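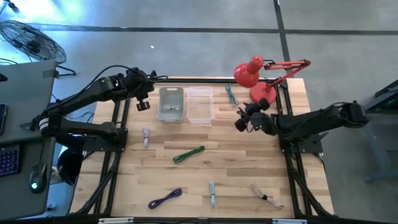
I finally tackled the cable drawer! It has been on my list since February, and every time I went looking for a charging lead I'd pull out a knot the size of a cabbage, stuff it back in and borrow somebody else's. Well, no more.

Step one was getting everything out of the drawer and onto a big surface. A butcher-block bench is perfect for this, because even the pale cables show up against all those browns and creams. Then I untangled (two episodes of a podcast, one broken fingernail) and bundled each cable by itself. I fold mine back and forth and cinch them in the middle, so you end up with a sort of bow tie or a figure eight. My friend Yoga Ismail winds hers around her hand and swears by it, but mine always spring open again by Thursday.

Now the fun part — bins! I went with two plain rectangular ones, one gray and one clear. Gray is for the cables we use every week and clear is for the spares, so I can see what's in there without digging. The gray one has a slot handle in the end, and I love that more than I should. It slides off the shelf with two fingers.

And can I just say how happy colored cables make me? Teal, green, dark purple, a pale lavender one... I used to buy white for everything and then stand there squinting at the plugs. With colors I can yell "grab the green one!" across the house and the right thing arrives. If you're replacing a worn-out lead anyway, pick a color you don't have yet.

A few things I'd do again:

Bundle everything before you sort. Loose cables start knotting the second you look away.

Leave space in the bin. I packed my last one to the brim and it was a drawer of spaghetti all over again.

Toss the mystery ones. I gave myself 11 minutes to match plugs to gadgets, and whatever was left over went in the recycling bag.

Next up is the battery tin, and I'm weirdly excited about it. If you have a good way to keep the little coin ones together, please tell me in the comments!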